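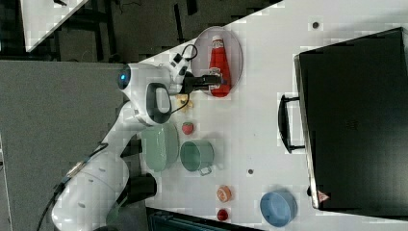

2020-03-19 - Lookalike download pages, second pass

Went back over the installer that Bevunley flagged. Their note says it is "the same malware as September". I don't buy it yet. The September file dropped a browser extension and changed the search page. This one asks for admin rights, unpacks a copy of the real Azar player, then sits there. I left it in the virtual machine for 32 minutes and saw no outbound traffic beyond the player's own update check. Could be a timer, could be it knows it is in a VM, could be dull adware with a broken server at the other end.

Checksums: the bundled player matches the genuine 4,000 series build byte for byte. The wrapper is unsigned.

Nusrat Cheema reckons the site has had 3,000 downloads. The number comes from the counter on the page itself, so I'd ignore it. I reloaded nine times and it went up by nine, with no download started. Please don't put it in the write-up.

Domain: registered through Claltport, privacy service on. Ruvside's blocklist already has it down as "confirmed phishing", but there is no login form anywhere on the site and I can't find what they based that on. Have asked. Last time the answer was that they copied it from another list.

To do
- rerun with the clock set forward a week
- rerun on the old laptop, no VM, off the main network
- diff the wrapper against the September sample before anyone says "same family" again
- get the Azar people to confirm the only official download address. Their forum gives two - one of them redirects to a parked page

Snapshot saved as wrapper-clean-2. Don't overwrite it, I still need the registry dump.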